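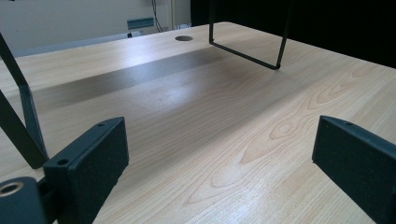
Progress report, May: shared kitchen seasoning table

Work this period was on the seasoning table, the second item in the grant plan. We settled on a bare wood-grain tabletop with no cloth. The cloths used over the winter held spills and had to be washed every week. The table can be wiped down between sittings.

The kitchen now serves 43 households. Spending to date is 426 dollars, covering the jars, a small black rack and a share of the Karunaratne delivery charge. Two lines are still open - labels and a spare set of lids.

Jars

Seasonings are moving out of paper bags and into clear jars with white lids. The level shows through the side, so whoever closes up can note what needs filling without opening anything. Salt goes in first, then the brown ground spices, which are bought in smaller amounts.
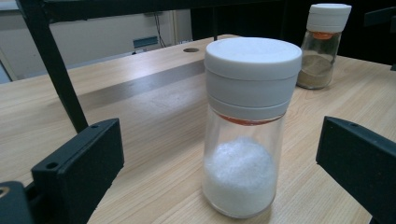
Ningsih Subramaniam asked whether salt should be bought in larger bags now that it has a fixed jar, and would like the Lovitz and Wumine prices compared before the next order. We will send both with the June figures.

Refilling is set at part of a jar at a time. Ground spice loses its smell when it stands too long, and a full jar is slow to use up here. The rest stays sealed in the pantry.

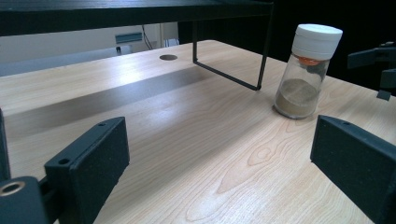 One reply to the April report said the spice jars look too much alike for cooks who are new to the kitchen, and asked for names on the lids as well as the sides. We agree and have added this to the label order with Roka.

The rack has two levels. Jars in daily use go on the top shelf, with space left between them. The lower shelf is meant for refills once the labels arrive. 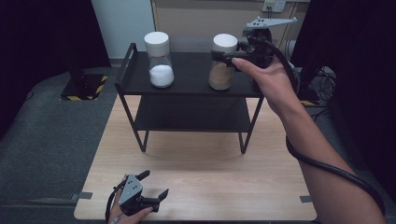

Community Kitchen Team - Stores and Supplies

Next period: place the label order, buy 6 more jars, and write a one-page refill sheet for the pantry door. No change to the budget is requested.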